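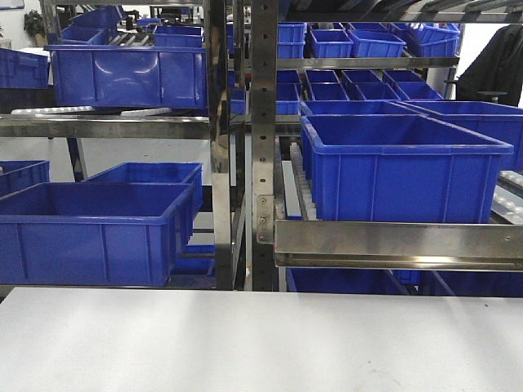 Wetstead Football Club: rego and game day FAQ

Last updated 2023-03-15

When does rego close?
End of March. After that you go on a waiting list and we ring you if a spot opens up. Don't turn up to training unregistered, insurance won't cover you.

How do I register?
Online, through the club page. Same login as last year. If you've forgotten it, use the reset link before you email us please. New players need a photo and proof of age.

What does it cost?
Juniors $100 for the season. Seniors pay more, depends on the grade, price comes up when you pick your team. Covers ref fees, ground hire and a pair of socks. Doesn't cover shorts.

Can I pay in instalments?
Yep, 2 payments. First one when you register, second before round four. Miss the second and you sit out till it's sorted.

Where do we train?
Juniors at Karaca Reserve, bottom field. Seniors on the top field once the lights are on. If it's been bucketing down check the club page before you leave home, council closes the grounds late in the arvo and we post it as soon as we hear.

And home games?
Karaca Reserve as well, except the under 13s, who are at Tivon Park until the goalmouth on the bottom field is re-turfed. Parking at Tivon is tight. Don't park across the neighbours' driveways, we've had complaints allready.

My kid got a red card. What now?
Automatic one match off, the next competition game. Trial games don't count. More serious stuff goes to the league and they'll email the club with a date. Player has to attend, under 18s with a parent.

Do two yellows in a game count the same?
Yes. Sent off, can't be replaced, misses the next match. Can't be appealed either, so please don't ask the coach to.

What about yellows over the season?
They add up. League keeps the tally, not us. We'll tell you if you're getting close.

Do I need shin pads?
Yes. Training too. No pads no play. Socks over the top.

What about boots?
Moulded studs or screw-ins, both fine. No metal blades. Ref checks before kick off.

Is the kit supplied?
Jersey is a loan, comes back washed at the end of the season. Shorts you buy. We've switched to Flornex this year and the sizing runs small, go one up. Exchanges ok if the tag's still on.

Can I change teams mid season?
Sometimes. Needs both coaches to agree and a form to the league. Allow 2 weeks.

Refunds?
Full refund before round one. Half up to round three. Nothing after taht unless it's a season-ending injury, send us the doctor's letter.

Who do I contact?
Use the contact form. Put the age group in the subject line or it'll sit there.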